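# Put the small parts in a tray

By Ardalan Kazemi
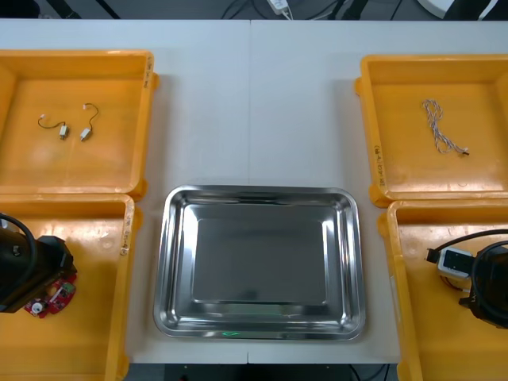 *Orange trays on a white bench, with a steel tray between them.*

I have worked on small electronics benches for most of my adult life, first at a repair counter in Gonthorpe and now in a shared workshop in Gonstead. I have one opinion about them that I hold more firmly than the rest. Shallow open trays are better than drawers, better than bags and much better than the tall stacking cabinets that most people buy first.

I bought the cabinet too. Mine had clear fronts and a printed label on every drawer, and it hung on the wall behind my chair. Every time I needed a connector I turned around, read labels, pulled a drawer out too far and picked through it with a fingernail. Then I turned back and had to find my place again. A cabinet is a good place to store parts, but the parts you are using today aren't in storage. They are in the middle of a job and should be in front of you.

A shallow tray with a raised rim does this well. Take a short wire with a connector on the end. Put it in a deep drawer with its relatives and you get a knot. Put two of them on a flat tray floor, side by side, and each can curl whichever way it likes without catching the other. You can see both connectors and pick one up without dragging the second along.

Color matters more than people allow. White benches are popular because they show dirt, and I am in favor of them, but a white connector on a white bench is hard to find. On an orange floor it stands out at once. The same goes for a dark wire. A red circuit board has less contrast against orange, though a board is large enough that you won't lose it. If all your work is red boards, buy blue trays.

I also think the metal tray belongs in the middle and the plastic ones at the sides. Steel is for whatever you are putting together or sorting out right now. It wipes clean, and it looks different enough from the others that you don't drop stock into it by mistake. I worked for a while with trays that were all the same, and at the end of a long afternoon I could not have told you which one held finished work.

The usual complaint is space. Four trays and a center tray take up most of a tabletop, and a cabinet takes up none. This is true. My answer is that a bench is for work, and if the trays leave no room for a coffee and a phone, then the coffee and the phone can go on a shelf. A person with a very small desk can get by with two trays.

The second complaint is dust, and I have less of an answer to that. Open trays collect it. At Gonstead we lay a sheet of card over them at night, and in June, when the windows are open all day, we wipe them out more often.

Then there are labels. I write mine in marker, straight on the rim. Mahlangu, who has the bench next to mine, prints hers and sticks them down, and they look better. Marker fades with handling and has to be gone over again, but it takes a few seconds and nobody needs to go and find the label printer. A label you can change quickly is one you will keep up to date. I do write larger than I used to, after an evening spent squinting at my own handwriting.

I still own the cabinet. It holds the spare stock, and I fill the trays from it in the morning. Bekel asked me for it last year when he was setting up at home, and I told him to start with 3 trays from a kitchen supply store and see how he got on. He hasn't asked again.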